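Hekent Folding and Sorting Table, White Top
Item 2808-W
Category: Garment handling / Tables and work surfaces / Fixed height

The Hekent is a flat work surface for folding, sorting and inspecting single garments. It is supplied as a bare top, as a top with underframe, or as a set with the Gelton tray. The current version replaces the gray-topped Hekent, which is no longer in stock. Underframes from the gray version fit the white top without drilling.

Order quantities and lead times are at the foot of the page. For bench runs longer than two tables, see the Peeters joining strip, listed separately.

Surface

The top is matte white with no pattern. A matte finish keeps glare down under ceiling lighting, and dark fabric stands out against it, so a turned-in sleeve or a missed hem is found before the item goes into the tray. Light fabric is harder to judge on it. Customers who handle mostly white linen should order the slate insert mat (item 300-S), which lies on top and is not fixed.

Corners are rounded. There is no raised lip on any side, so garments can be drawn off over the edge without catching.

The surface accepts ordinary clear and white office tape. Short pieces can be used as position marks for a fold line, a collar position or the outer limit of a placement area. Marks should be pressed flat over their full length. A lifted end will pick up lint and can catch on knitwear.

Tray

The Gelton tray is a shallow rectangular tray in pale green with a raised rim and rounded corners. It stands on the table and is not attached to it. The usual position is at the left side, with the long side running away from the operator, but the table has no handed features and the tray can be placed on the right.

The tray takes one folded adult T-shirt with room to spare, or a bundle of small cloths. It is not intended for stacks higher than the rim. Trays nest when empty.

In use 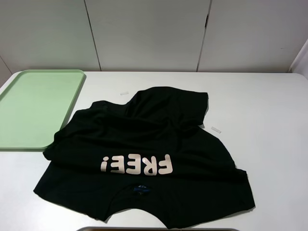
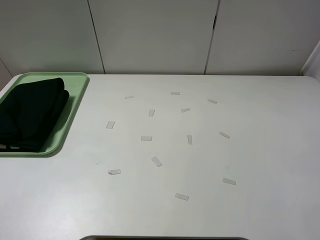
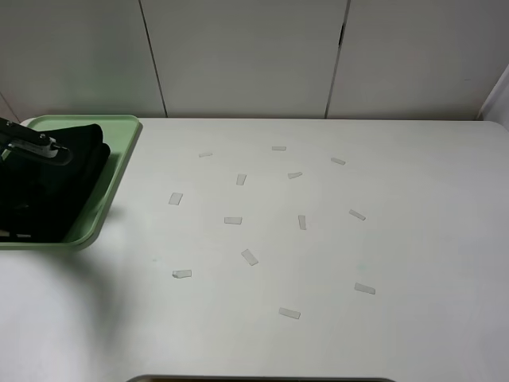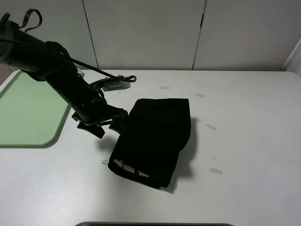 Page last changed: March 2021

Layout of position marks

Two layouts are in common use, and both can be set out with a roll of tape and scissors.

Ring layout. Short pieces are placed in a loose ring around the area where the folded item is to lie. The angle of each piece is of no importance. The ring should be wide enough to leave bare surface between the cloth and the marks on all sides, otherwise the marks end up under the fabric and cannot be read.

Corner layout. Four pieces, one at each corner of the finished fold. This gives a tighter result but has to be set again for each garment size. Lotte Dijkstra of our fitting department recommends it only where one size is handled for a full shift.

Do not use cloth tape, carpet tape or any tape with a rubber adhesive. These leave a residue that takes solvent to remove, and solvent damage is not covered by the warranty.

Folding T-shirts on the Hekent

Lay the shirt back side up with the neckline toward the operator. Smooth from the collar outward. Bring both sides in to the center, sleeves folded back on themselves, then fold from hem to collar. Large printed lettering should be kept on a flat panel where possible - a sharp crease through a thick print will show when the shirt is opened. Check that the neck label is inside the fold before the item is moved.

Shirts that arrive bunched should be shaken out over the table and laid down again. Pulling a bunched shirt flat by one corner tends to twist the side seams.

Cleaning and care

Wipe with a damp cloth and a neutral cleaner. Dry before use. Dark fabrics that are not colorfast can leave bluish smudges on the white surface, and these come off more easily the same day. For older marks use Zeviteck surface paste, a small amount on a soft cloth, and rinse twice. Do not use scouring pads or powder, which polish the matte finish and leave shiny patches that cannot be reversed.

Tape is removed by lifting one end with a plastic scraper. Metal blades will score the top.

The tray can be washed by hand in warm water. It is not suitable for the dishwasher.

Placing

The table may stand free or with its far edge against a wall. Against panel walls, leave a gap of 20 mm so that the top does not rub on the panel joints when the table is leaned on. Lighting should come from above and preferably from two sides. A single lamp at the side of the table gives long shadows next to a folded item, which makes it difficult to see whether the edges are straight.

Clamps for lamps and other accessories can be fitted at the far edge. Use the felt pads supplied. Clamps without pads will mark the underside.

Parts and order numbers

2808-W Top, white, matte
2808-U Underframe, fixed height
394-G Gelton tray, pale green
394-GX Gelton tray, pale green, pack of 20
300-S Insert mat, slate
300-F Felt pads for clamps, set

The 394-GX pack is shipped in one carton and cannot be split. Single trays are sent with the table when ordered together.

Delivery

Tops and trays are held in stock. Underframes are made to order in batches, and the next batch is planned for September. Customers who need a table before then can order the top alone and mount it on an existing frame. Drilling template on request.

Tops are shipped flat between two boards. Check both faces before signing for delivery and keep the boards for any return. Transport damage reported after the boards have been thrown away is difficult to settle with the carrier.

Warranty

Two years on the top and underframe. The tray, mat and pads are treated as consumables. Wear of the matte finish from abrasive cleaners, cuts from blades and adhesive residue are excluded.

Questions about fitting or the drilling template: Gijs Postma, technical sales. State the item number and whether the top is white or gray.

See also: Peeters joining strip - Zeviteck surface paste - Hekent narrow top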